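4. Mounting the Kadico wall cabinet

Ignore the "no tools required" line on the carton. You need a drill, a level and a second pair of hands. The printed sheet also promises a 40-minute job, and we have yet to see it done in that time.

4.1 Find the studs. A stud finder will get you close, but drive a thin nail to be sure.
4.2 Mark the rail height and check it with a level. Don't measure down from the ceiling - ceilings lie.
4.3 Fix the rail with the long screws from bag B. Leave the plastic anchors in the bag. They are described as heavy duty, which is a generous description.
4.4 Hang the cabinet, then tighten the two rear hooks by hand.

CAUTION: Keep the cabinet empty until both hooks are tight.

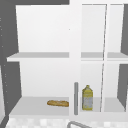 Can I hang the cabinet on drywall alone?
The leaflet allows it, but we don't recommend it at any weight. At least two rail screws must go into solid wood.

4.5 Adjust the doors last. Turn the side screw on each hinge a quarter turn at a time until the gap is even. "Self-aligning" on the parts list means you align them yourself.

5. Sealing around the sink

NOTE: Stukitz sealant is sold as ready for water in 41 minutes. Leave it overnight anyway.

5.1 Scrape off all the old sealant. New sealant over old will peel, whatever the tube says.
5.2 Wipe the joint with rubbing alcohol and let it dry.
5.3 Run one steady bead and smooth it once. Going back over it makes a mess.

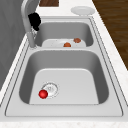 Image: Mwaipopo / Tresorard

5.4 Pull the tape while the bead is still soft.

CAUTION: Never use the sealant to hide a loose rim. Tighten the clips under the counter first, then start again at 5.1.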